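Slide 1, title. Let them settle, say thank you to the library for having us, and mention that the tea is at the back and they may get up for it whenever they like.

Start with the letter. My grandmother kept every letter she ever had, 864 of them, in a trunk that came with her from Huenchumán, and I was well past forty before I sat down to read one. Pause here, people usually smile. Ask who has a box like that at home – hands up, go on, don't be shy.

Slide 2. Why we stopped writing. Go gently, there are always some who feel told off. I still send messages all day long and I'm very fond of them, but I couldn't tell you what I wrote to my own sister in December.

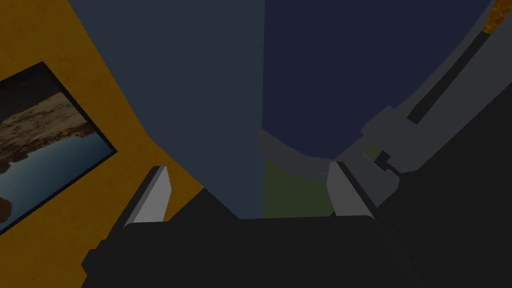
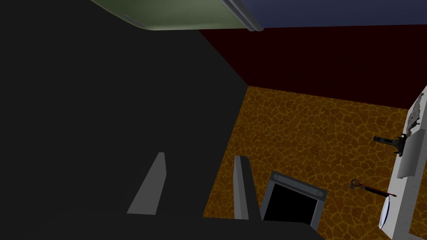 Josefina Retamal wrote to me after the Mirnano talk that she had never managed a whole page in one go, and that four lines on a postcard, posted the same morning, had done more for her and her brother than any long letter she had planned. Read her bit out slowly, it's lovely.

Slide 5. How to begin. Skip the apology for not writing sooner! Say what you had for breakfast, or what the neighbour's dog has done now, and the rest tends to follow.

Slide 6. The Wilum exchange, 520 letters in its first year. Pass the sign-up sheet round while talking, otherwise it sits at the front and gets forgotten – pens are in my blue bag.

Questions until 4, then stamps.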